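The repair bench at Hunutness opens at 6 in the morning, and by then there's usually a line of people holding shower heads.

"Shower heads, faucet aerators, spray bottles, you name it," says the woman who has run the bench since it started. "If water goes through it, it clogs, and I love unclogging it!"

She keeps a tally, and in August it reached 2,247 fixed items. Most were cases of plain old limescale, and her method hasn't changed much: white vinegar, warm water, an old toothbrush and 15 minutes of patience.

"People want to scrub right away," she says. "Let it sit first. Go make coffee. Then the crust slides off with your thumb and it's the best feeling, I still get a kick out of it."

For a shower head that won't unscrew, she fills a sandwich bag with vinegar, ties it over the head and leaves it there. She's careful with brass and anything with a coated finish, though. "Shorter soak, weaker mix, rinse it well. And never, ever mix vinegar with bleach. I say that to every single person who comes by."

Rubber washers get the same attention. She dries them flat on a towel and swaps out any that feel stiff. "A washer costs pennies, and half the drips I see are an old washer (the other half are somebody overtightening it)."

Her next stop is Skovovo, where the bench will set up for the winter with a bigger sink and, she hopes, a proper drying rack. Has she ever met a clog she couldn't beat?

"One kettle spout. I'm still working on it. Ask me in the spring!"
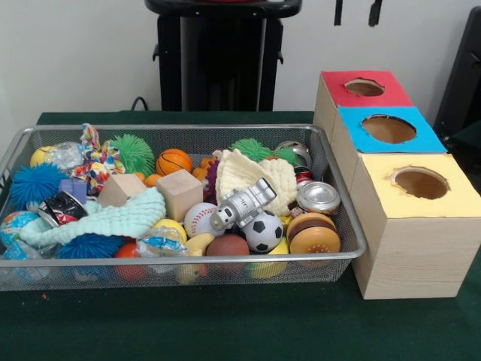
A wire basket of toys and household odds and ends, with stepped wood-grain boxes to the right.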